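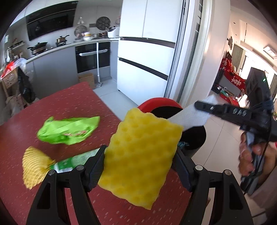 How to ask your council for its expenses records

Anyone can ask to see how a public body spends its money, and it's far easier than most people think! I sent my first request to Broltcombe Town Council on a Thursday lunchtime and I've been hooked ever since.

1. Look before you ask. Councils often publish their larger payments online. Broltcombe's list runs to 317 lines for July alone (bliss, if you like that sort of thing).

2. Pick one subject. "All staff taxi fares over £30 between April and July" will get you much further than "everything on travel".

3. Write it down. Email is fine. Give your real name and an address for the reply, and ask for a spreadsheet if you'd like one.

4. Make a note of the date you sent it. The council normally has 20 working days to answer, so put the deadline in your diary.

5. Read the reply slowly. Look for the same firm turning up again and again, or lots of payments just under a limit. I once found a whole column of £50 claims, all for parking!

If they say no, ask for an internal review. It costs nothing, and you can do it in two lines.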